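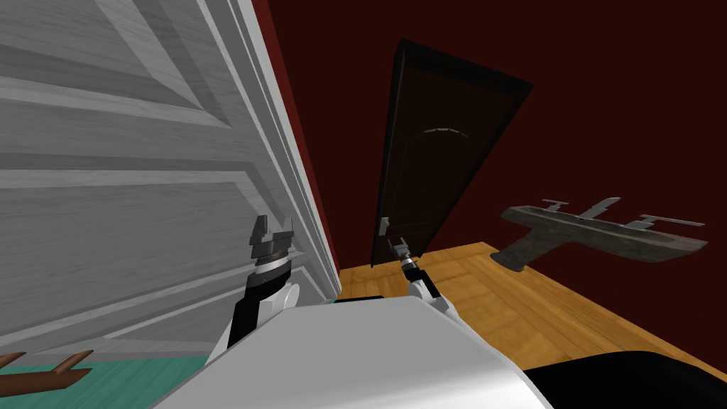
O robô no ambiente simulado, entre uma porta branca e outra castanha. Imagem: Sollora

Um método de treino apresentado em março pelo laboratório Sollora ensina robôs de dois braços a abrir portas em casas geradas por computador. O sistema, chamado Grimlow, aprendeu com 2000 demonstrações simuladas e foi depois avaliado em 294 portas que não constavam do treino.

A equipa, dirigida por Sânziana Ardeleanu, juntou a vista geral do robô às imagens captadas junto de cada pinça. De perto, uma porta pode ficar reduzida a um painel de madeira, sem puxador à vista, e os modelos anteriores do grupo perdiam aí a referência. 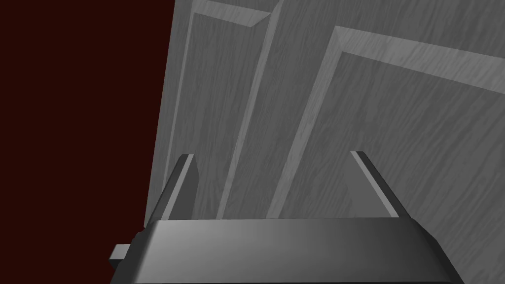

O método precisa de um mapa da casa?
Basta-lhe o que as câmaras mostram em cada momento, com a posição das articulações dos braços.

Nos ensaios, a cor das paredes, o pavimento e o mobiliário mudavam de uma divisão para outra. Segundo Ardeleanu, as falhas mais frequentes ocorreram quando havia duas portas próximas e o robô hesitava entre uma e outra.

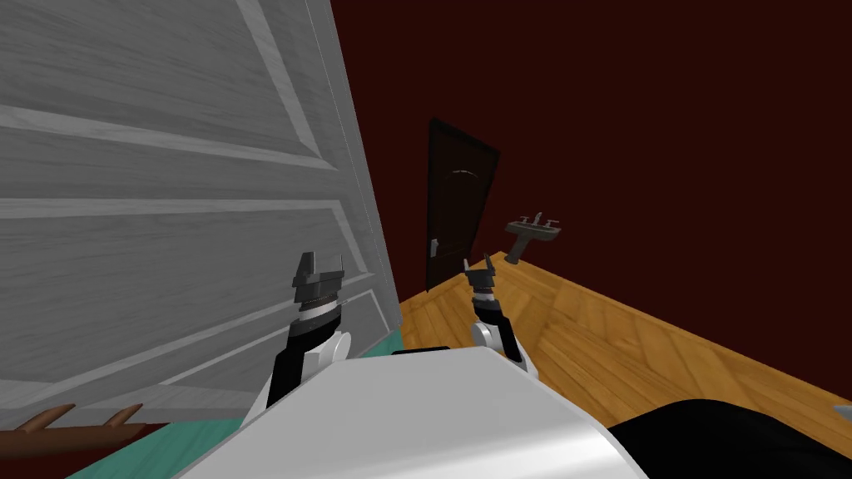 Próxima fase

O grupo vai repetir a avaliação com puxadores de formato diferente e portas que abrem para dentro. O conjunto completo, com 3463 episódios, será entregue à empresa Kadier, que pretende testá-lo no seu próprio simulador. Os ensaios com um robô físico ainda não têm calendário.

“Falta saber quanto disto se mantém com o atrito de uma dobradiça verdadeira”, disse a investigadora.

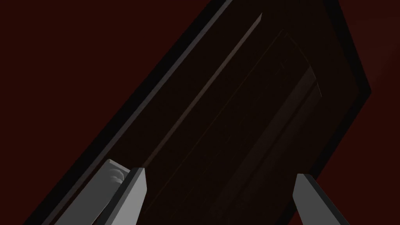 Pinça aberta diante de um painel escuro, na simulação. Imagem: Sollora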